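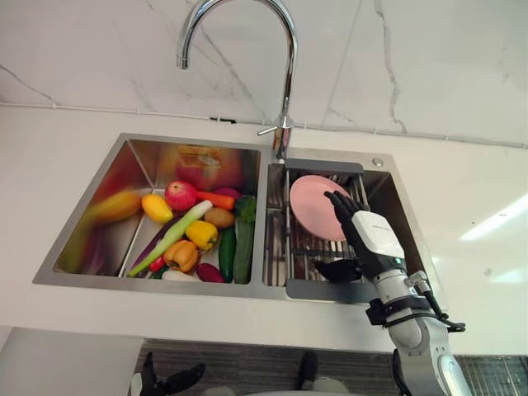

Fruit and veg in the left basin, drying rack in the right

Washing veg – plain water or something in it?
Posted in Kitchen & Larder

walside_kyriaki
We've started getting the mixed box from the farm shop and I'm washing far more at once than I used to. My mother always put vinegar in the water. My neighbour says that's a waste of vinegar. What do people here do? Also, do you wash it all when you get it home or as you need it?

punska37
Plain cold water and a brush for anything with a hard skin. As you need it. Washed carrots go soft in the fridge unless you dry them properly, and I never do.

despina_f
I wash everything the day it comes. If it's ready to eat, the children eat it. If it isn't, they have crisps. Apples get a rub under the tap and a wipe with a tea towel.

Oldgate
Vinegar here, a splash in a bowl, 2 minutes, then rinse. Done it for 20 years. Salad leaves get it as well.

punska37
Does it do anything, though? Rubbing under a running tap is what shifts the soil. Your leaves must taste of chip shop.

Oldgate
They don't if you rinse them.

hob_and_kettle
Lemons are worth doing in hot water if you want the zest, as the shop ones are often waxed. Otherwise I don't bother. I don't wash mangoes at all, you peel them.

despina_f
You should still wash a mango. The knife goes through the skin and into the part you eat. Same with melons.

hob_and_kettle
Fair point. I'll start.

danska_allotment
Don't wash potatoes until you're cooking them. Mine keep till spring in paper sacks with the mud on. I did wash a batch one August and they'd gone off in 6 days.

walside_kyriaki
Thanks all. I'll leave the potatoes and carrots dirty and do the apples when they come in. Not sure about the vinegar – I might try it on the leaves and see if anyone at home notices.

punska37
They will.

Oldgate
Use the cheap white stuff, not malt. That may be where punska37 went wrong.

Kyriaki Vasilakis (walside_kyriaki)
It was malt my mother used, so that explains a lot about her lettuce.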